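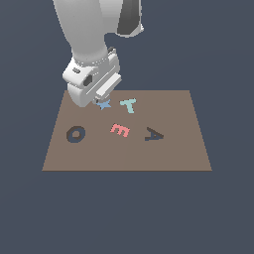
**What does Skonalholm do?**

We calibrate and repair weighing equipment for workshops, laboratories, food producers and schools. Most of the work is on bench and platform scales. We also hold and check test weights on behalf of customers who do not want to store their own.

## About us

Skonalholm is a privately owned company with two sites. The Fusero site holds the mass laboratory and the weight store. The Lindemann site handles repairs, spare parts and goods in. Items sent by carrier should go to Lindemann unless the job sheet says otherwise, as Fusero has no loading bay.

We look after 2,701 instruments under contract. Of these, 488 are checked twice a year and the remainder once. Customers set the interval themselves. We will advise on it if asked, based on how far the instrument has drifted between earlier visits, how often it is moved and what it is used to weigh.

## How a calibration is done

The instrument is left switched on in its normal position before any readings are taken. We record the room temperature, check the level and note the condition in which we found it. Readings are then taken with rising and falling loads, followed by a repeatability test at a single load and an off-centre test on the pan or platform.

Results are recorded before adjustment and again after it. Both sets appear on the certificate. If no adjustment was needed, the certificate says so and carries one set only.
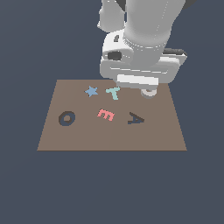

*Simulated view: arm and board.*

## Records

Certificates and job sheets are kept in Dudeo, our own records system. Each instrument has one entry, filed by serial number, and past certificates can be downloaded from it at any time. Paper copies are sent on request. Older certificates were scanned by hand and a few are faint - please ask us for the original readings if a figure is hard to make out.

## What we do not cover

- Weighbridges and axle weighers
- Scales with a capacity above 1,000 kg
- Crane scales, except for battery and display repairs
- Hire of test weights without one of our engineers present

## Visits and collections

Site visits are booked by postcode area, and we try to group nearby customers on the same day. Please have the pan clear and the power supply within reach. Repairs brought to Lindemann in person are booked in at the side door - the front entrance is for deliveries.

Page last revised Oct 7, 2019.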